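Storing whiteboard and flip-chart pens in a shared meeting room

Reading time: 2 minutes

Lauri Keskinen
I am responsible for the meeting room of a residents' association on Uredus Road. The room is let to 5 different groups, and the pens supplied with it are frequently dry by December. We are considering a written rule on their storage and would be grateful for advice on two points. Should pens be kept flat or upright? And is it reasonable to ask each group to bring its own?
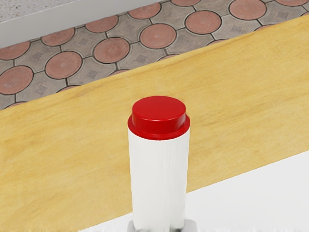 At present the association buys 10 pens at a time and places them in the cupboard beside the door. Groups are asked to return them there at the end of a booking, but the request is not always observed.

2 replies

Teixeira
Whiteboard pens are best stored flat, as the ink then remains evenly spread along the barrel. If a pen must stand upright, it should stand with the tip down. A pen kept tip up for a long period may write faintly, and can often be recovered by laying it flat overnight with the cap on. Permanent markers are less sensitive to position - the cap matters far more.

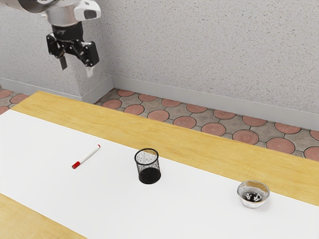 On the second point, I would advise against asking groups to bring their own. Visitors will sooner or later use a permanent marker on the whiteboard, and the cost of cleaning will exceed the cost of the pens. A better arrangement is to issue a small set with the key and to check it on return. The booking form should state the replacement charge plainly. It is also advisable to keep flip-chart pens and whiteboard pens in separate, labelled places.

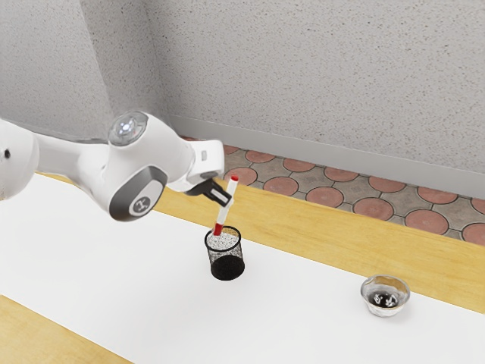
Any pen that fails after a night on its side should be discarded at once and not put back with the others.

14 people found this helpful

Stestska
We just buy the cheap ones and throw them out. Please check the caps click shut.

Comments (3) | Shares (2)

Related topics
Removing permanent marker from a whiteboard
Wording for a room booking form
Who holds the spare keys?
Flip-chart paper: which weight to buy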